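Ellby Community Kitchen, Clernville
Table and prep station check, June 2025
Station 3

Tablecloth flat, no trip hazard at floor level: PASS
Comment: Flat is a generous word. The creases have been reported since April and now qualify as long-term residents.

Floor dry, walkway clear: PASS
Comment: One chair moved. It will move back.

Hand sink stocked: FAIL
Comment: Soap, yes. Towels, no. The dispenser holds 50 and is apparently filled by wishing.

First aid box sealed and in date: PASS
Comment: Over 154 blue bandages. We are ready for a very clumsy regiment.

Knives set down flat, blades away from table edge: PASS WITH COMMENT
Comment: Lying flat on the placemat is fine during setup. Between uses it goes in the rack. A placemat has never stopped anyone's sleeve.

Plates free of dents and sharp rims: PASS
Comment: Run a thumb around the metal ones. Gently.

Wooden boards free of splits: RECHECK
Comment: Thin line through the round one. If a fingernail catches in it, retire the board.
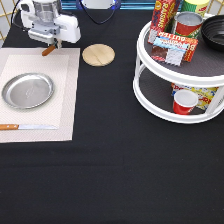
Station 3: knife and metal plate on placemat, round board to the right.

Actions
Refill towels before next session.
Fingernail test on round board, result to be written here, not on the board.
Next station: 4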